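Cardboard and tape folding table, anyone else?

Vinenus
Posted in Laundry & Linens, 9:40 pm
Reading everyone's posts on shelf folding got me thinking about the surface underneath, which I don't see discussed much. I gave up on folding on the bed years ago (my back, mostly) and for a long while I used the bare dining table, where everything thin just slides away from you. What I've settled on is brown cardboard laid over the table with blue tape run across it in a grid. You line one edge of the cloth up with a tape line, bring the other side over to meet it, and your folds come out the same size week after week. I have two grandsons' worth of pajamas to get through, so this matters to me more than it probably should!

A pale blue cloth on the same kind of surface:

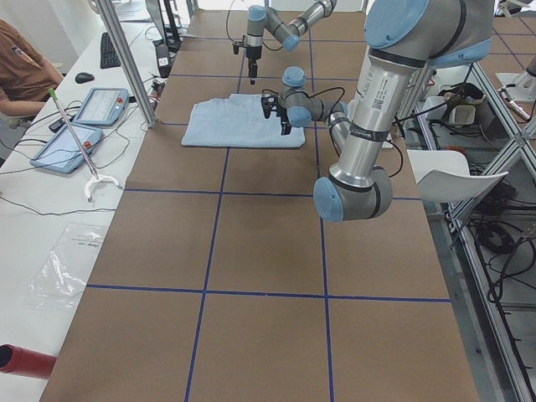
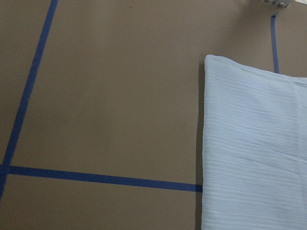
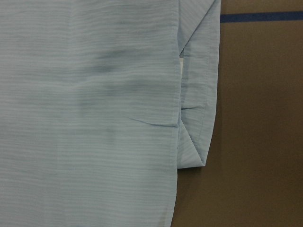

My trouble is with the thin crinkly cottons. Towels behave, jeans behave, but anything light and a little wrinkly drifts off the line while I'm smoothing the far corner, and by the third fold I've got a trapezoid. Do you iron first? Do you pin? I'd love to hear how other people manage.

Tatlı
Reply #2
Oh, I love this. I did the same thing with a flattened moving box when we were between apartments, and I kept it long after we had a real table. For the thin ones, I fold in half lengthwise first, smooth from the middle out with the flat of my hand, and only then worry about the tape. If you start from the edge you just push all the wrinkles into the corner and they sit there looking at you.

Fukon
Reply #3
I'm going to disagree a little, with affection. I don't think a grid helps with crinkle fabric at all. The cloth isn't square to begin with, it's got give in every direction, and once you've lined it up with a straight line you spend ten minutes fighting it. I go by the side seam and let the rest be soft. My shirts aren't identical but they stack fine and I'm done before the coffee is.

Vinenus
Reply #4
Fukon, you may be right about the crinkly stuff, and I'll try going by the seam tonight. But I'm not giving up my squares for the pillowcases! They've never looked so good.

Cunudeo
Reply #5
Does the tape leave anything behind on the cloth? I'd worry about sticky edges once it starts lifting.

Tatlı
Reply #6
Mine never did, but I changed it every November before the guests came. Press the ends down hard with a spoon.

Fukon
Reply #7
Spoon is a good tip. I still say skip the tape.

Teresa Laskowska
Reply #8
My mother folded everything around a piece of stiff card, slid it out at the end and went on to the next. You could cut one to match your squares, Vinenus, and then the cloth can drift all it likes and you'll still get the size you wanted. Mine is 40 cm on the long side, for adult shirts, and I use a smaller one for the children's things.

Vinenus
Reply #9
Teresa, I have so much leftover cardboard. Going to cut one right now.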